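The alarm goes off at 3 a.m., and by the time most of Rindombridge is looking for its slippers, Mahlet Sisay has read two newspapers, taped a cooking segment and argued with a producer over a guest list.

Sisay hosts "Morning With Mahlet," the talk show that has aired on Ondberg since she was a weather reporter with one good blazer. She also does a weekly radio hour and plays a short-tempered judge on the courtroom comedy "Bogale." In April she added a game show, "Durkero," which tapes seven episodes over a long weekend.

"People ask when I sleep," she says. "I sleep in cars. I've gotten very good at it."
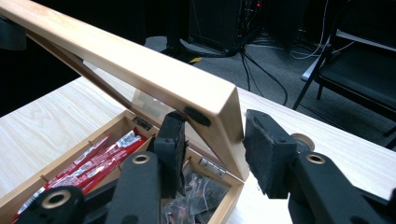 The game show was the job she nearly turned down. She had watched other hosts take on one and come out looking bored, and she didn't want to read trivia off a card for 50 weeks a year. What changed her mind was the pilot, in which a retired bus driver missed every question in the first round and then won the whole thing.

"I was yelling at him," Sisay says. "I forgot I was supposed to be neutral. They kept it in."

They have kept most of it in since then. Her producers say the show works best when she wanders off the script, and the writers now leave gaps for her to fill.

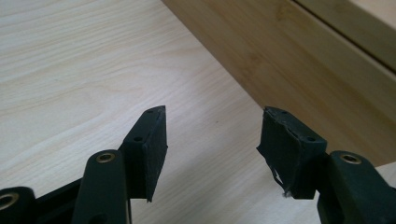 Photo: Ondberg Press Office

The talk show is a different kind of work. Sisay picks many of the guests herself and reads their books, or at least the first half. She writes her questions by hand the night before and throws out most of them once the guest starts talking. Last season she did 102 interviews, and the one she still brings up is with a piano tuner who had never been on television and talked straight through the commercial break.

Acting came later, and she says she is still learning it. On "Bogale" she asks for extra takes - a luxury live television never gave her - and she stays on set to watch scenes she isn't in.

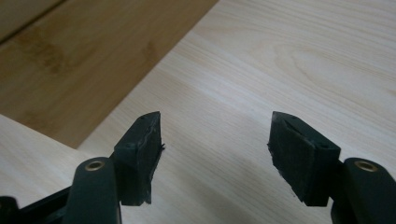

By Staff Writer, Television

Her contract for the talk show is up next year, and she hasn't said whether she'll sign again. She would like to direct an episode of "Bogale" first. The producers have told her she can have one next season, if she can find a free week to shoot it.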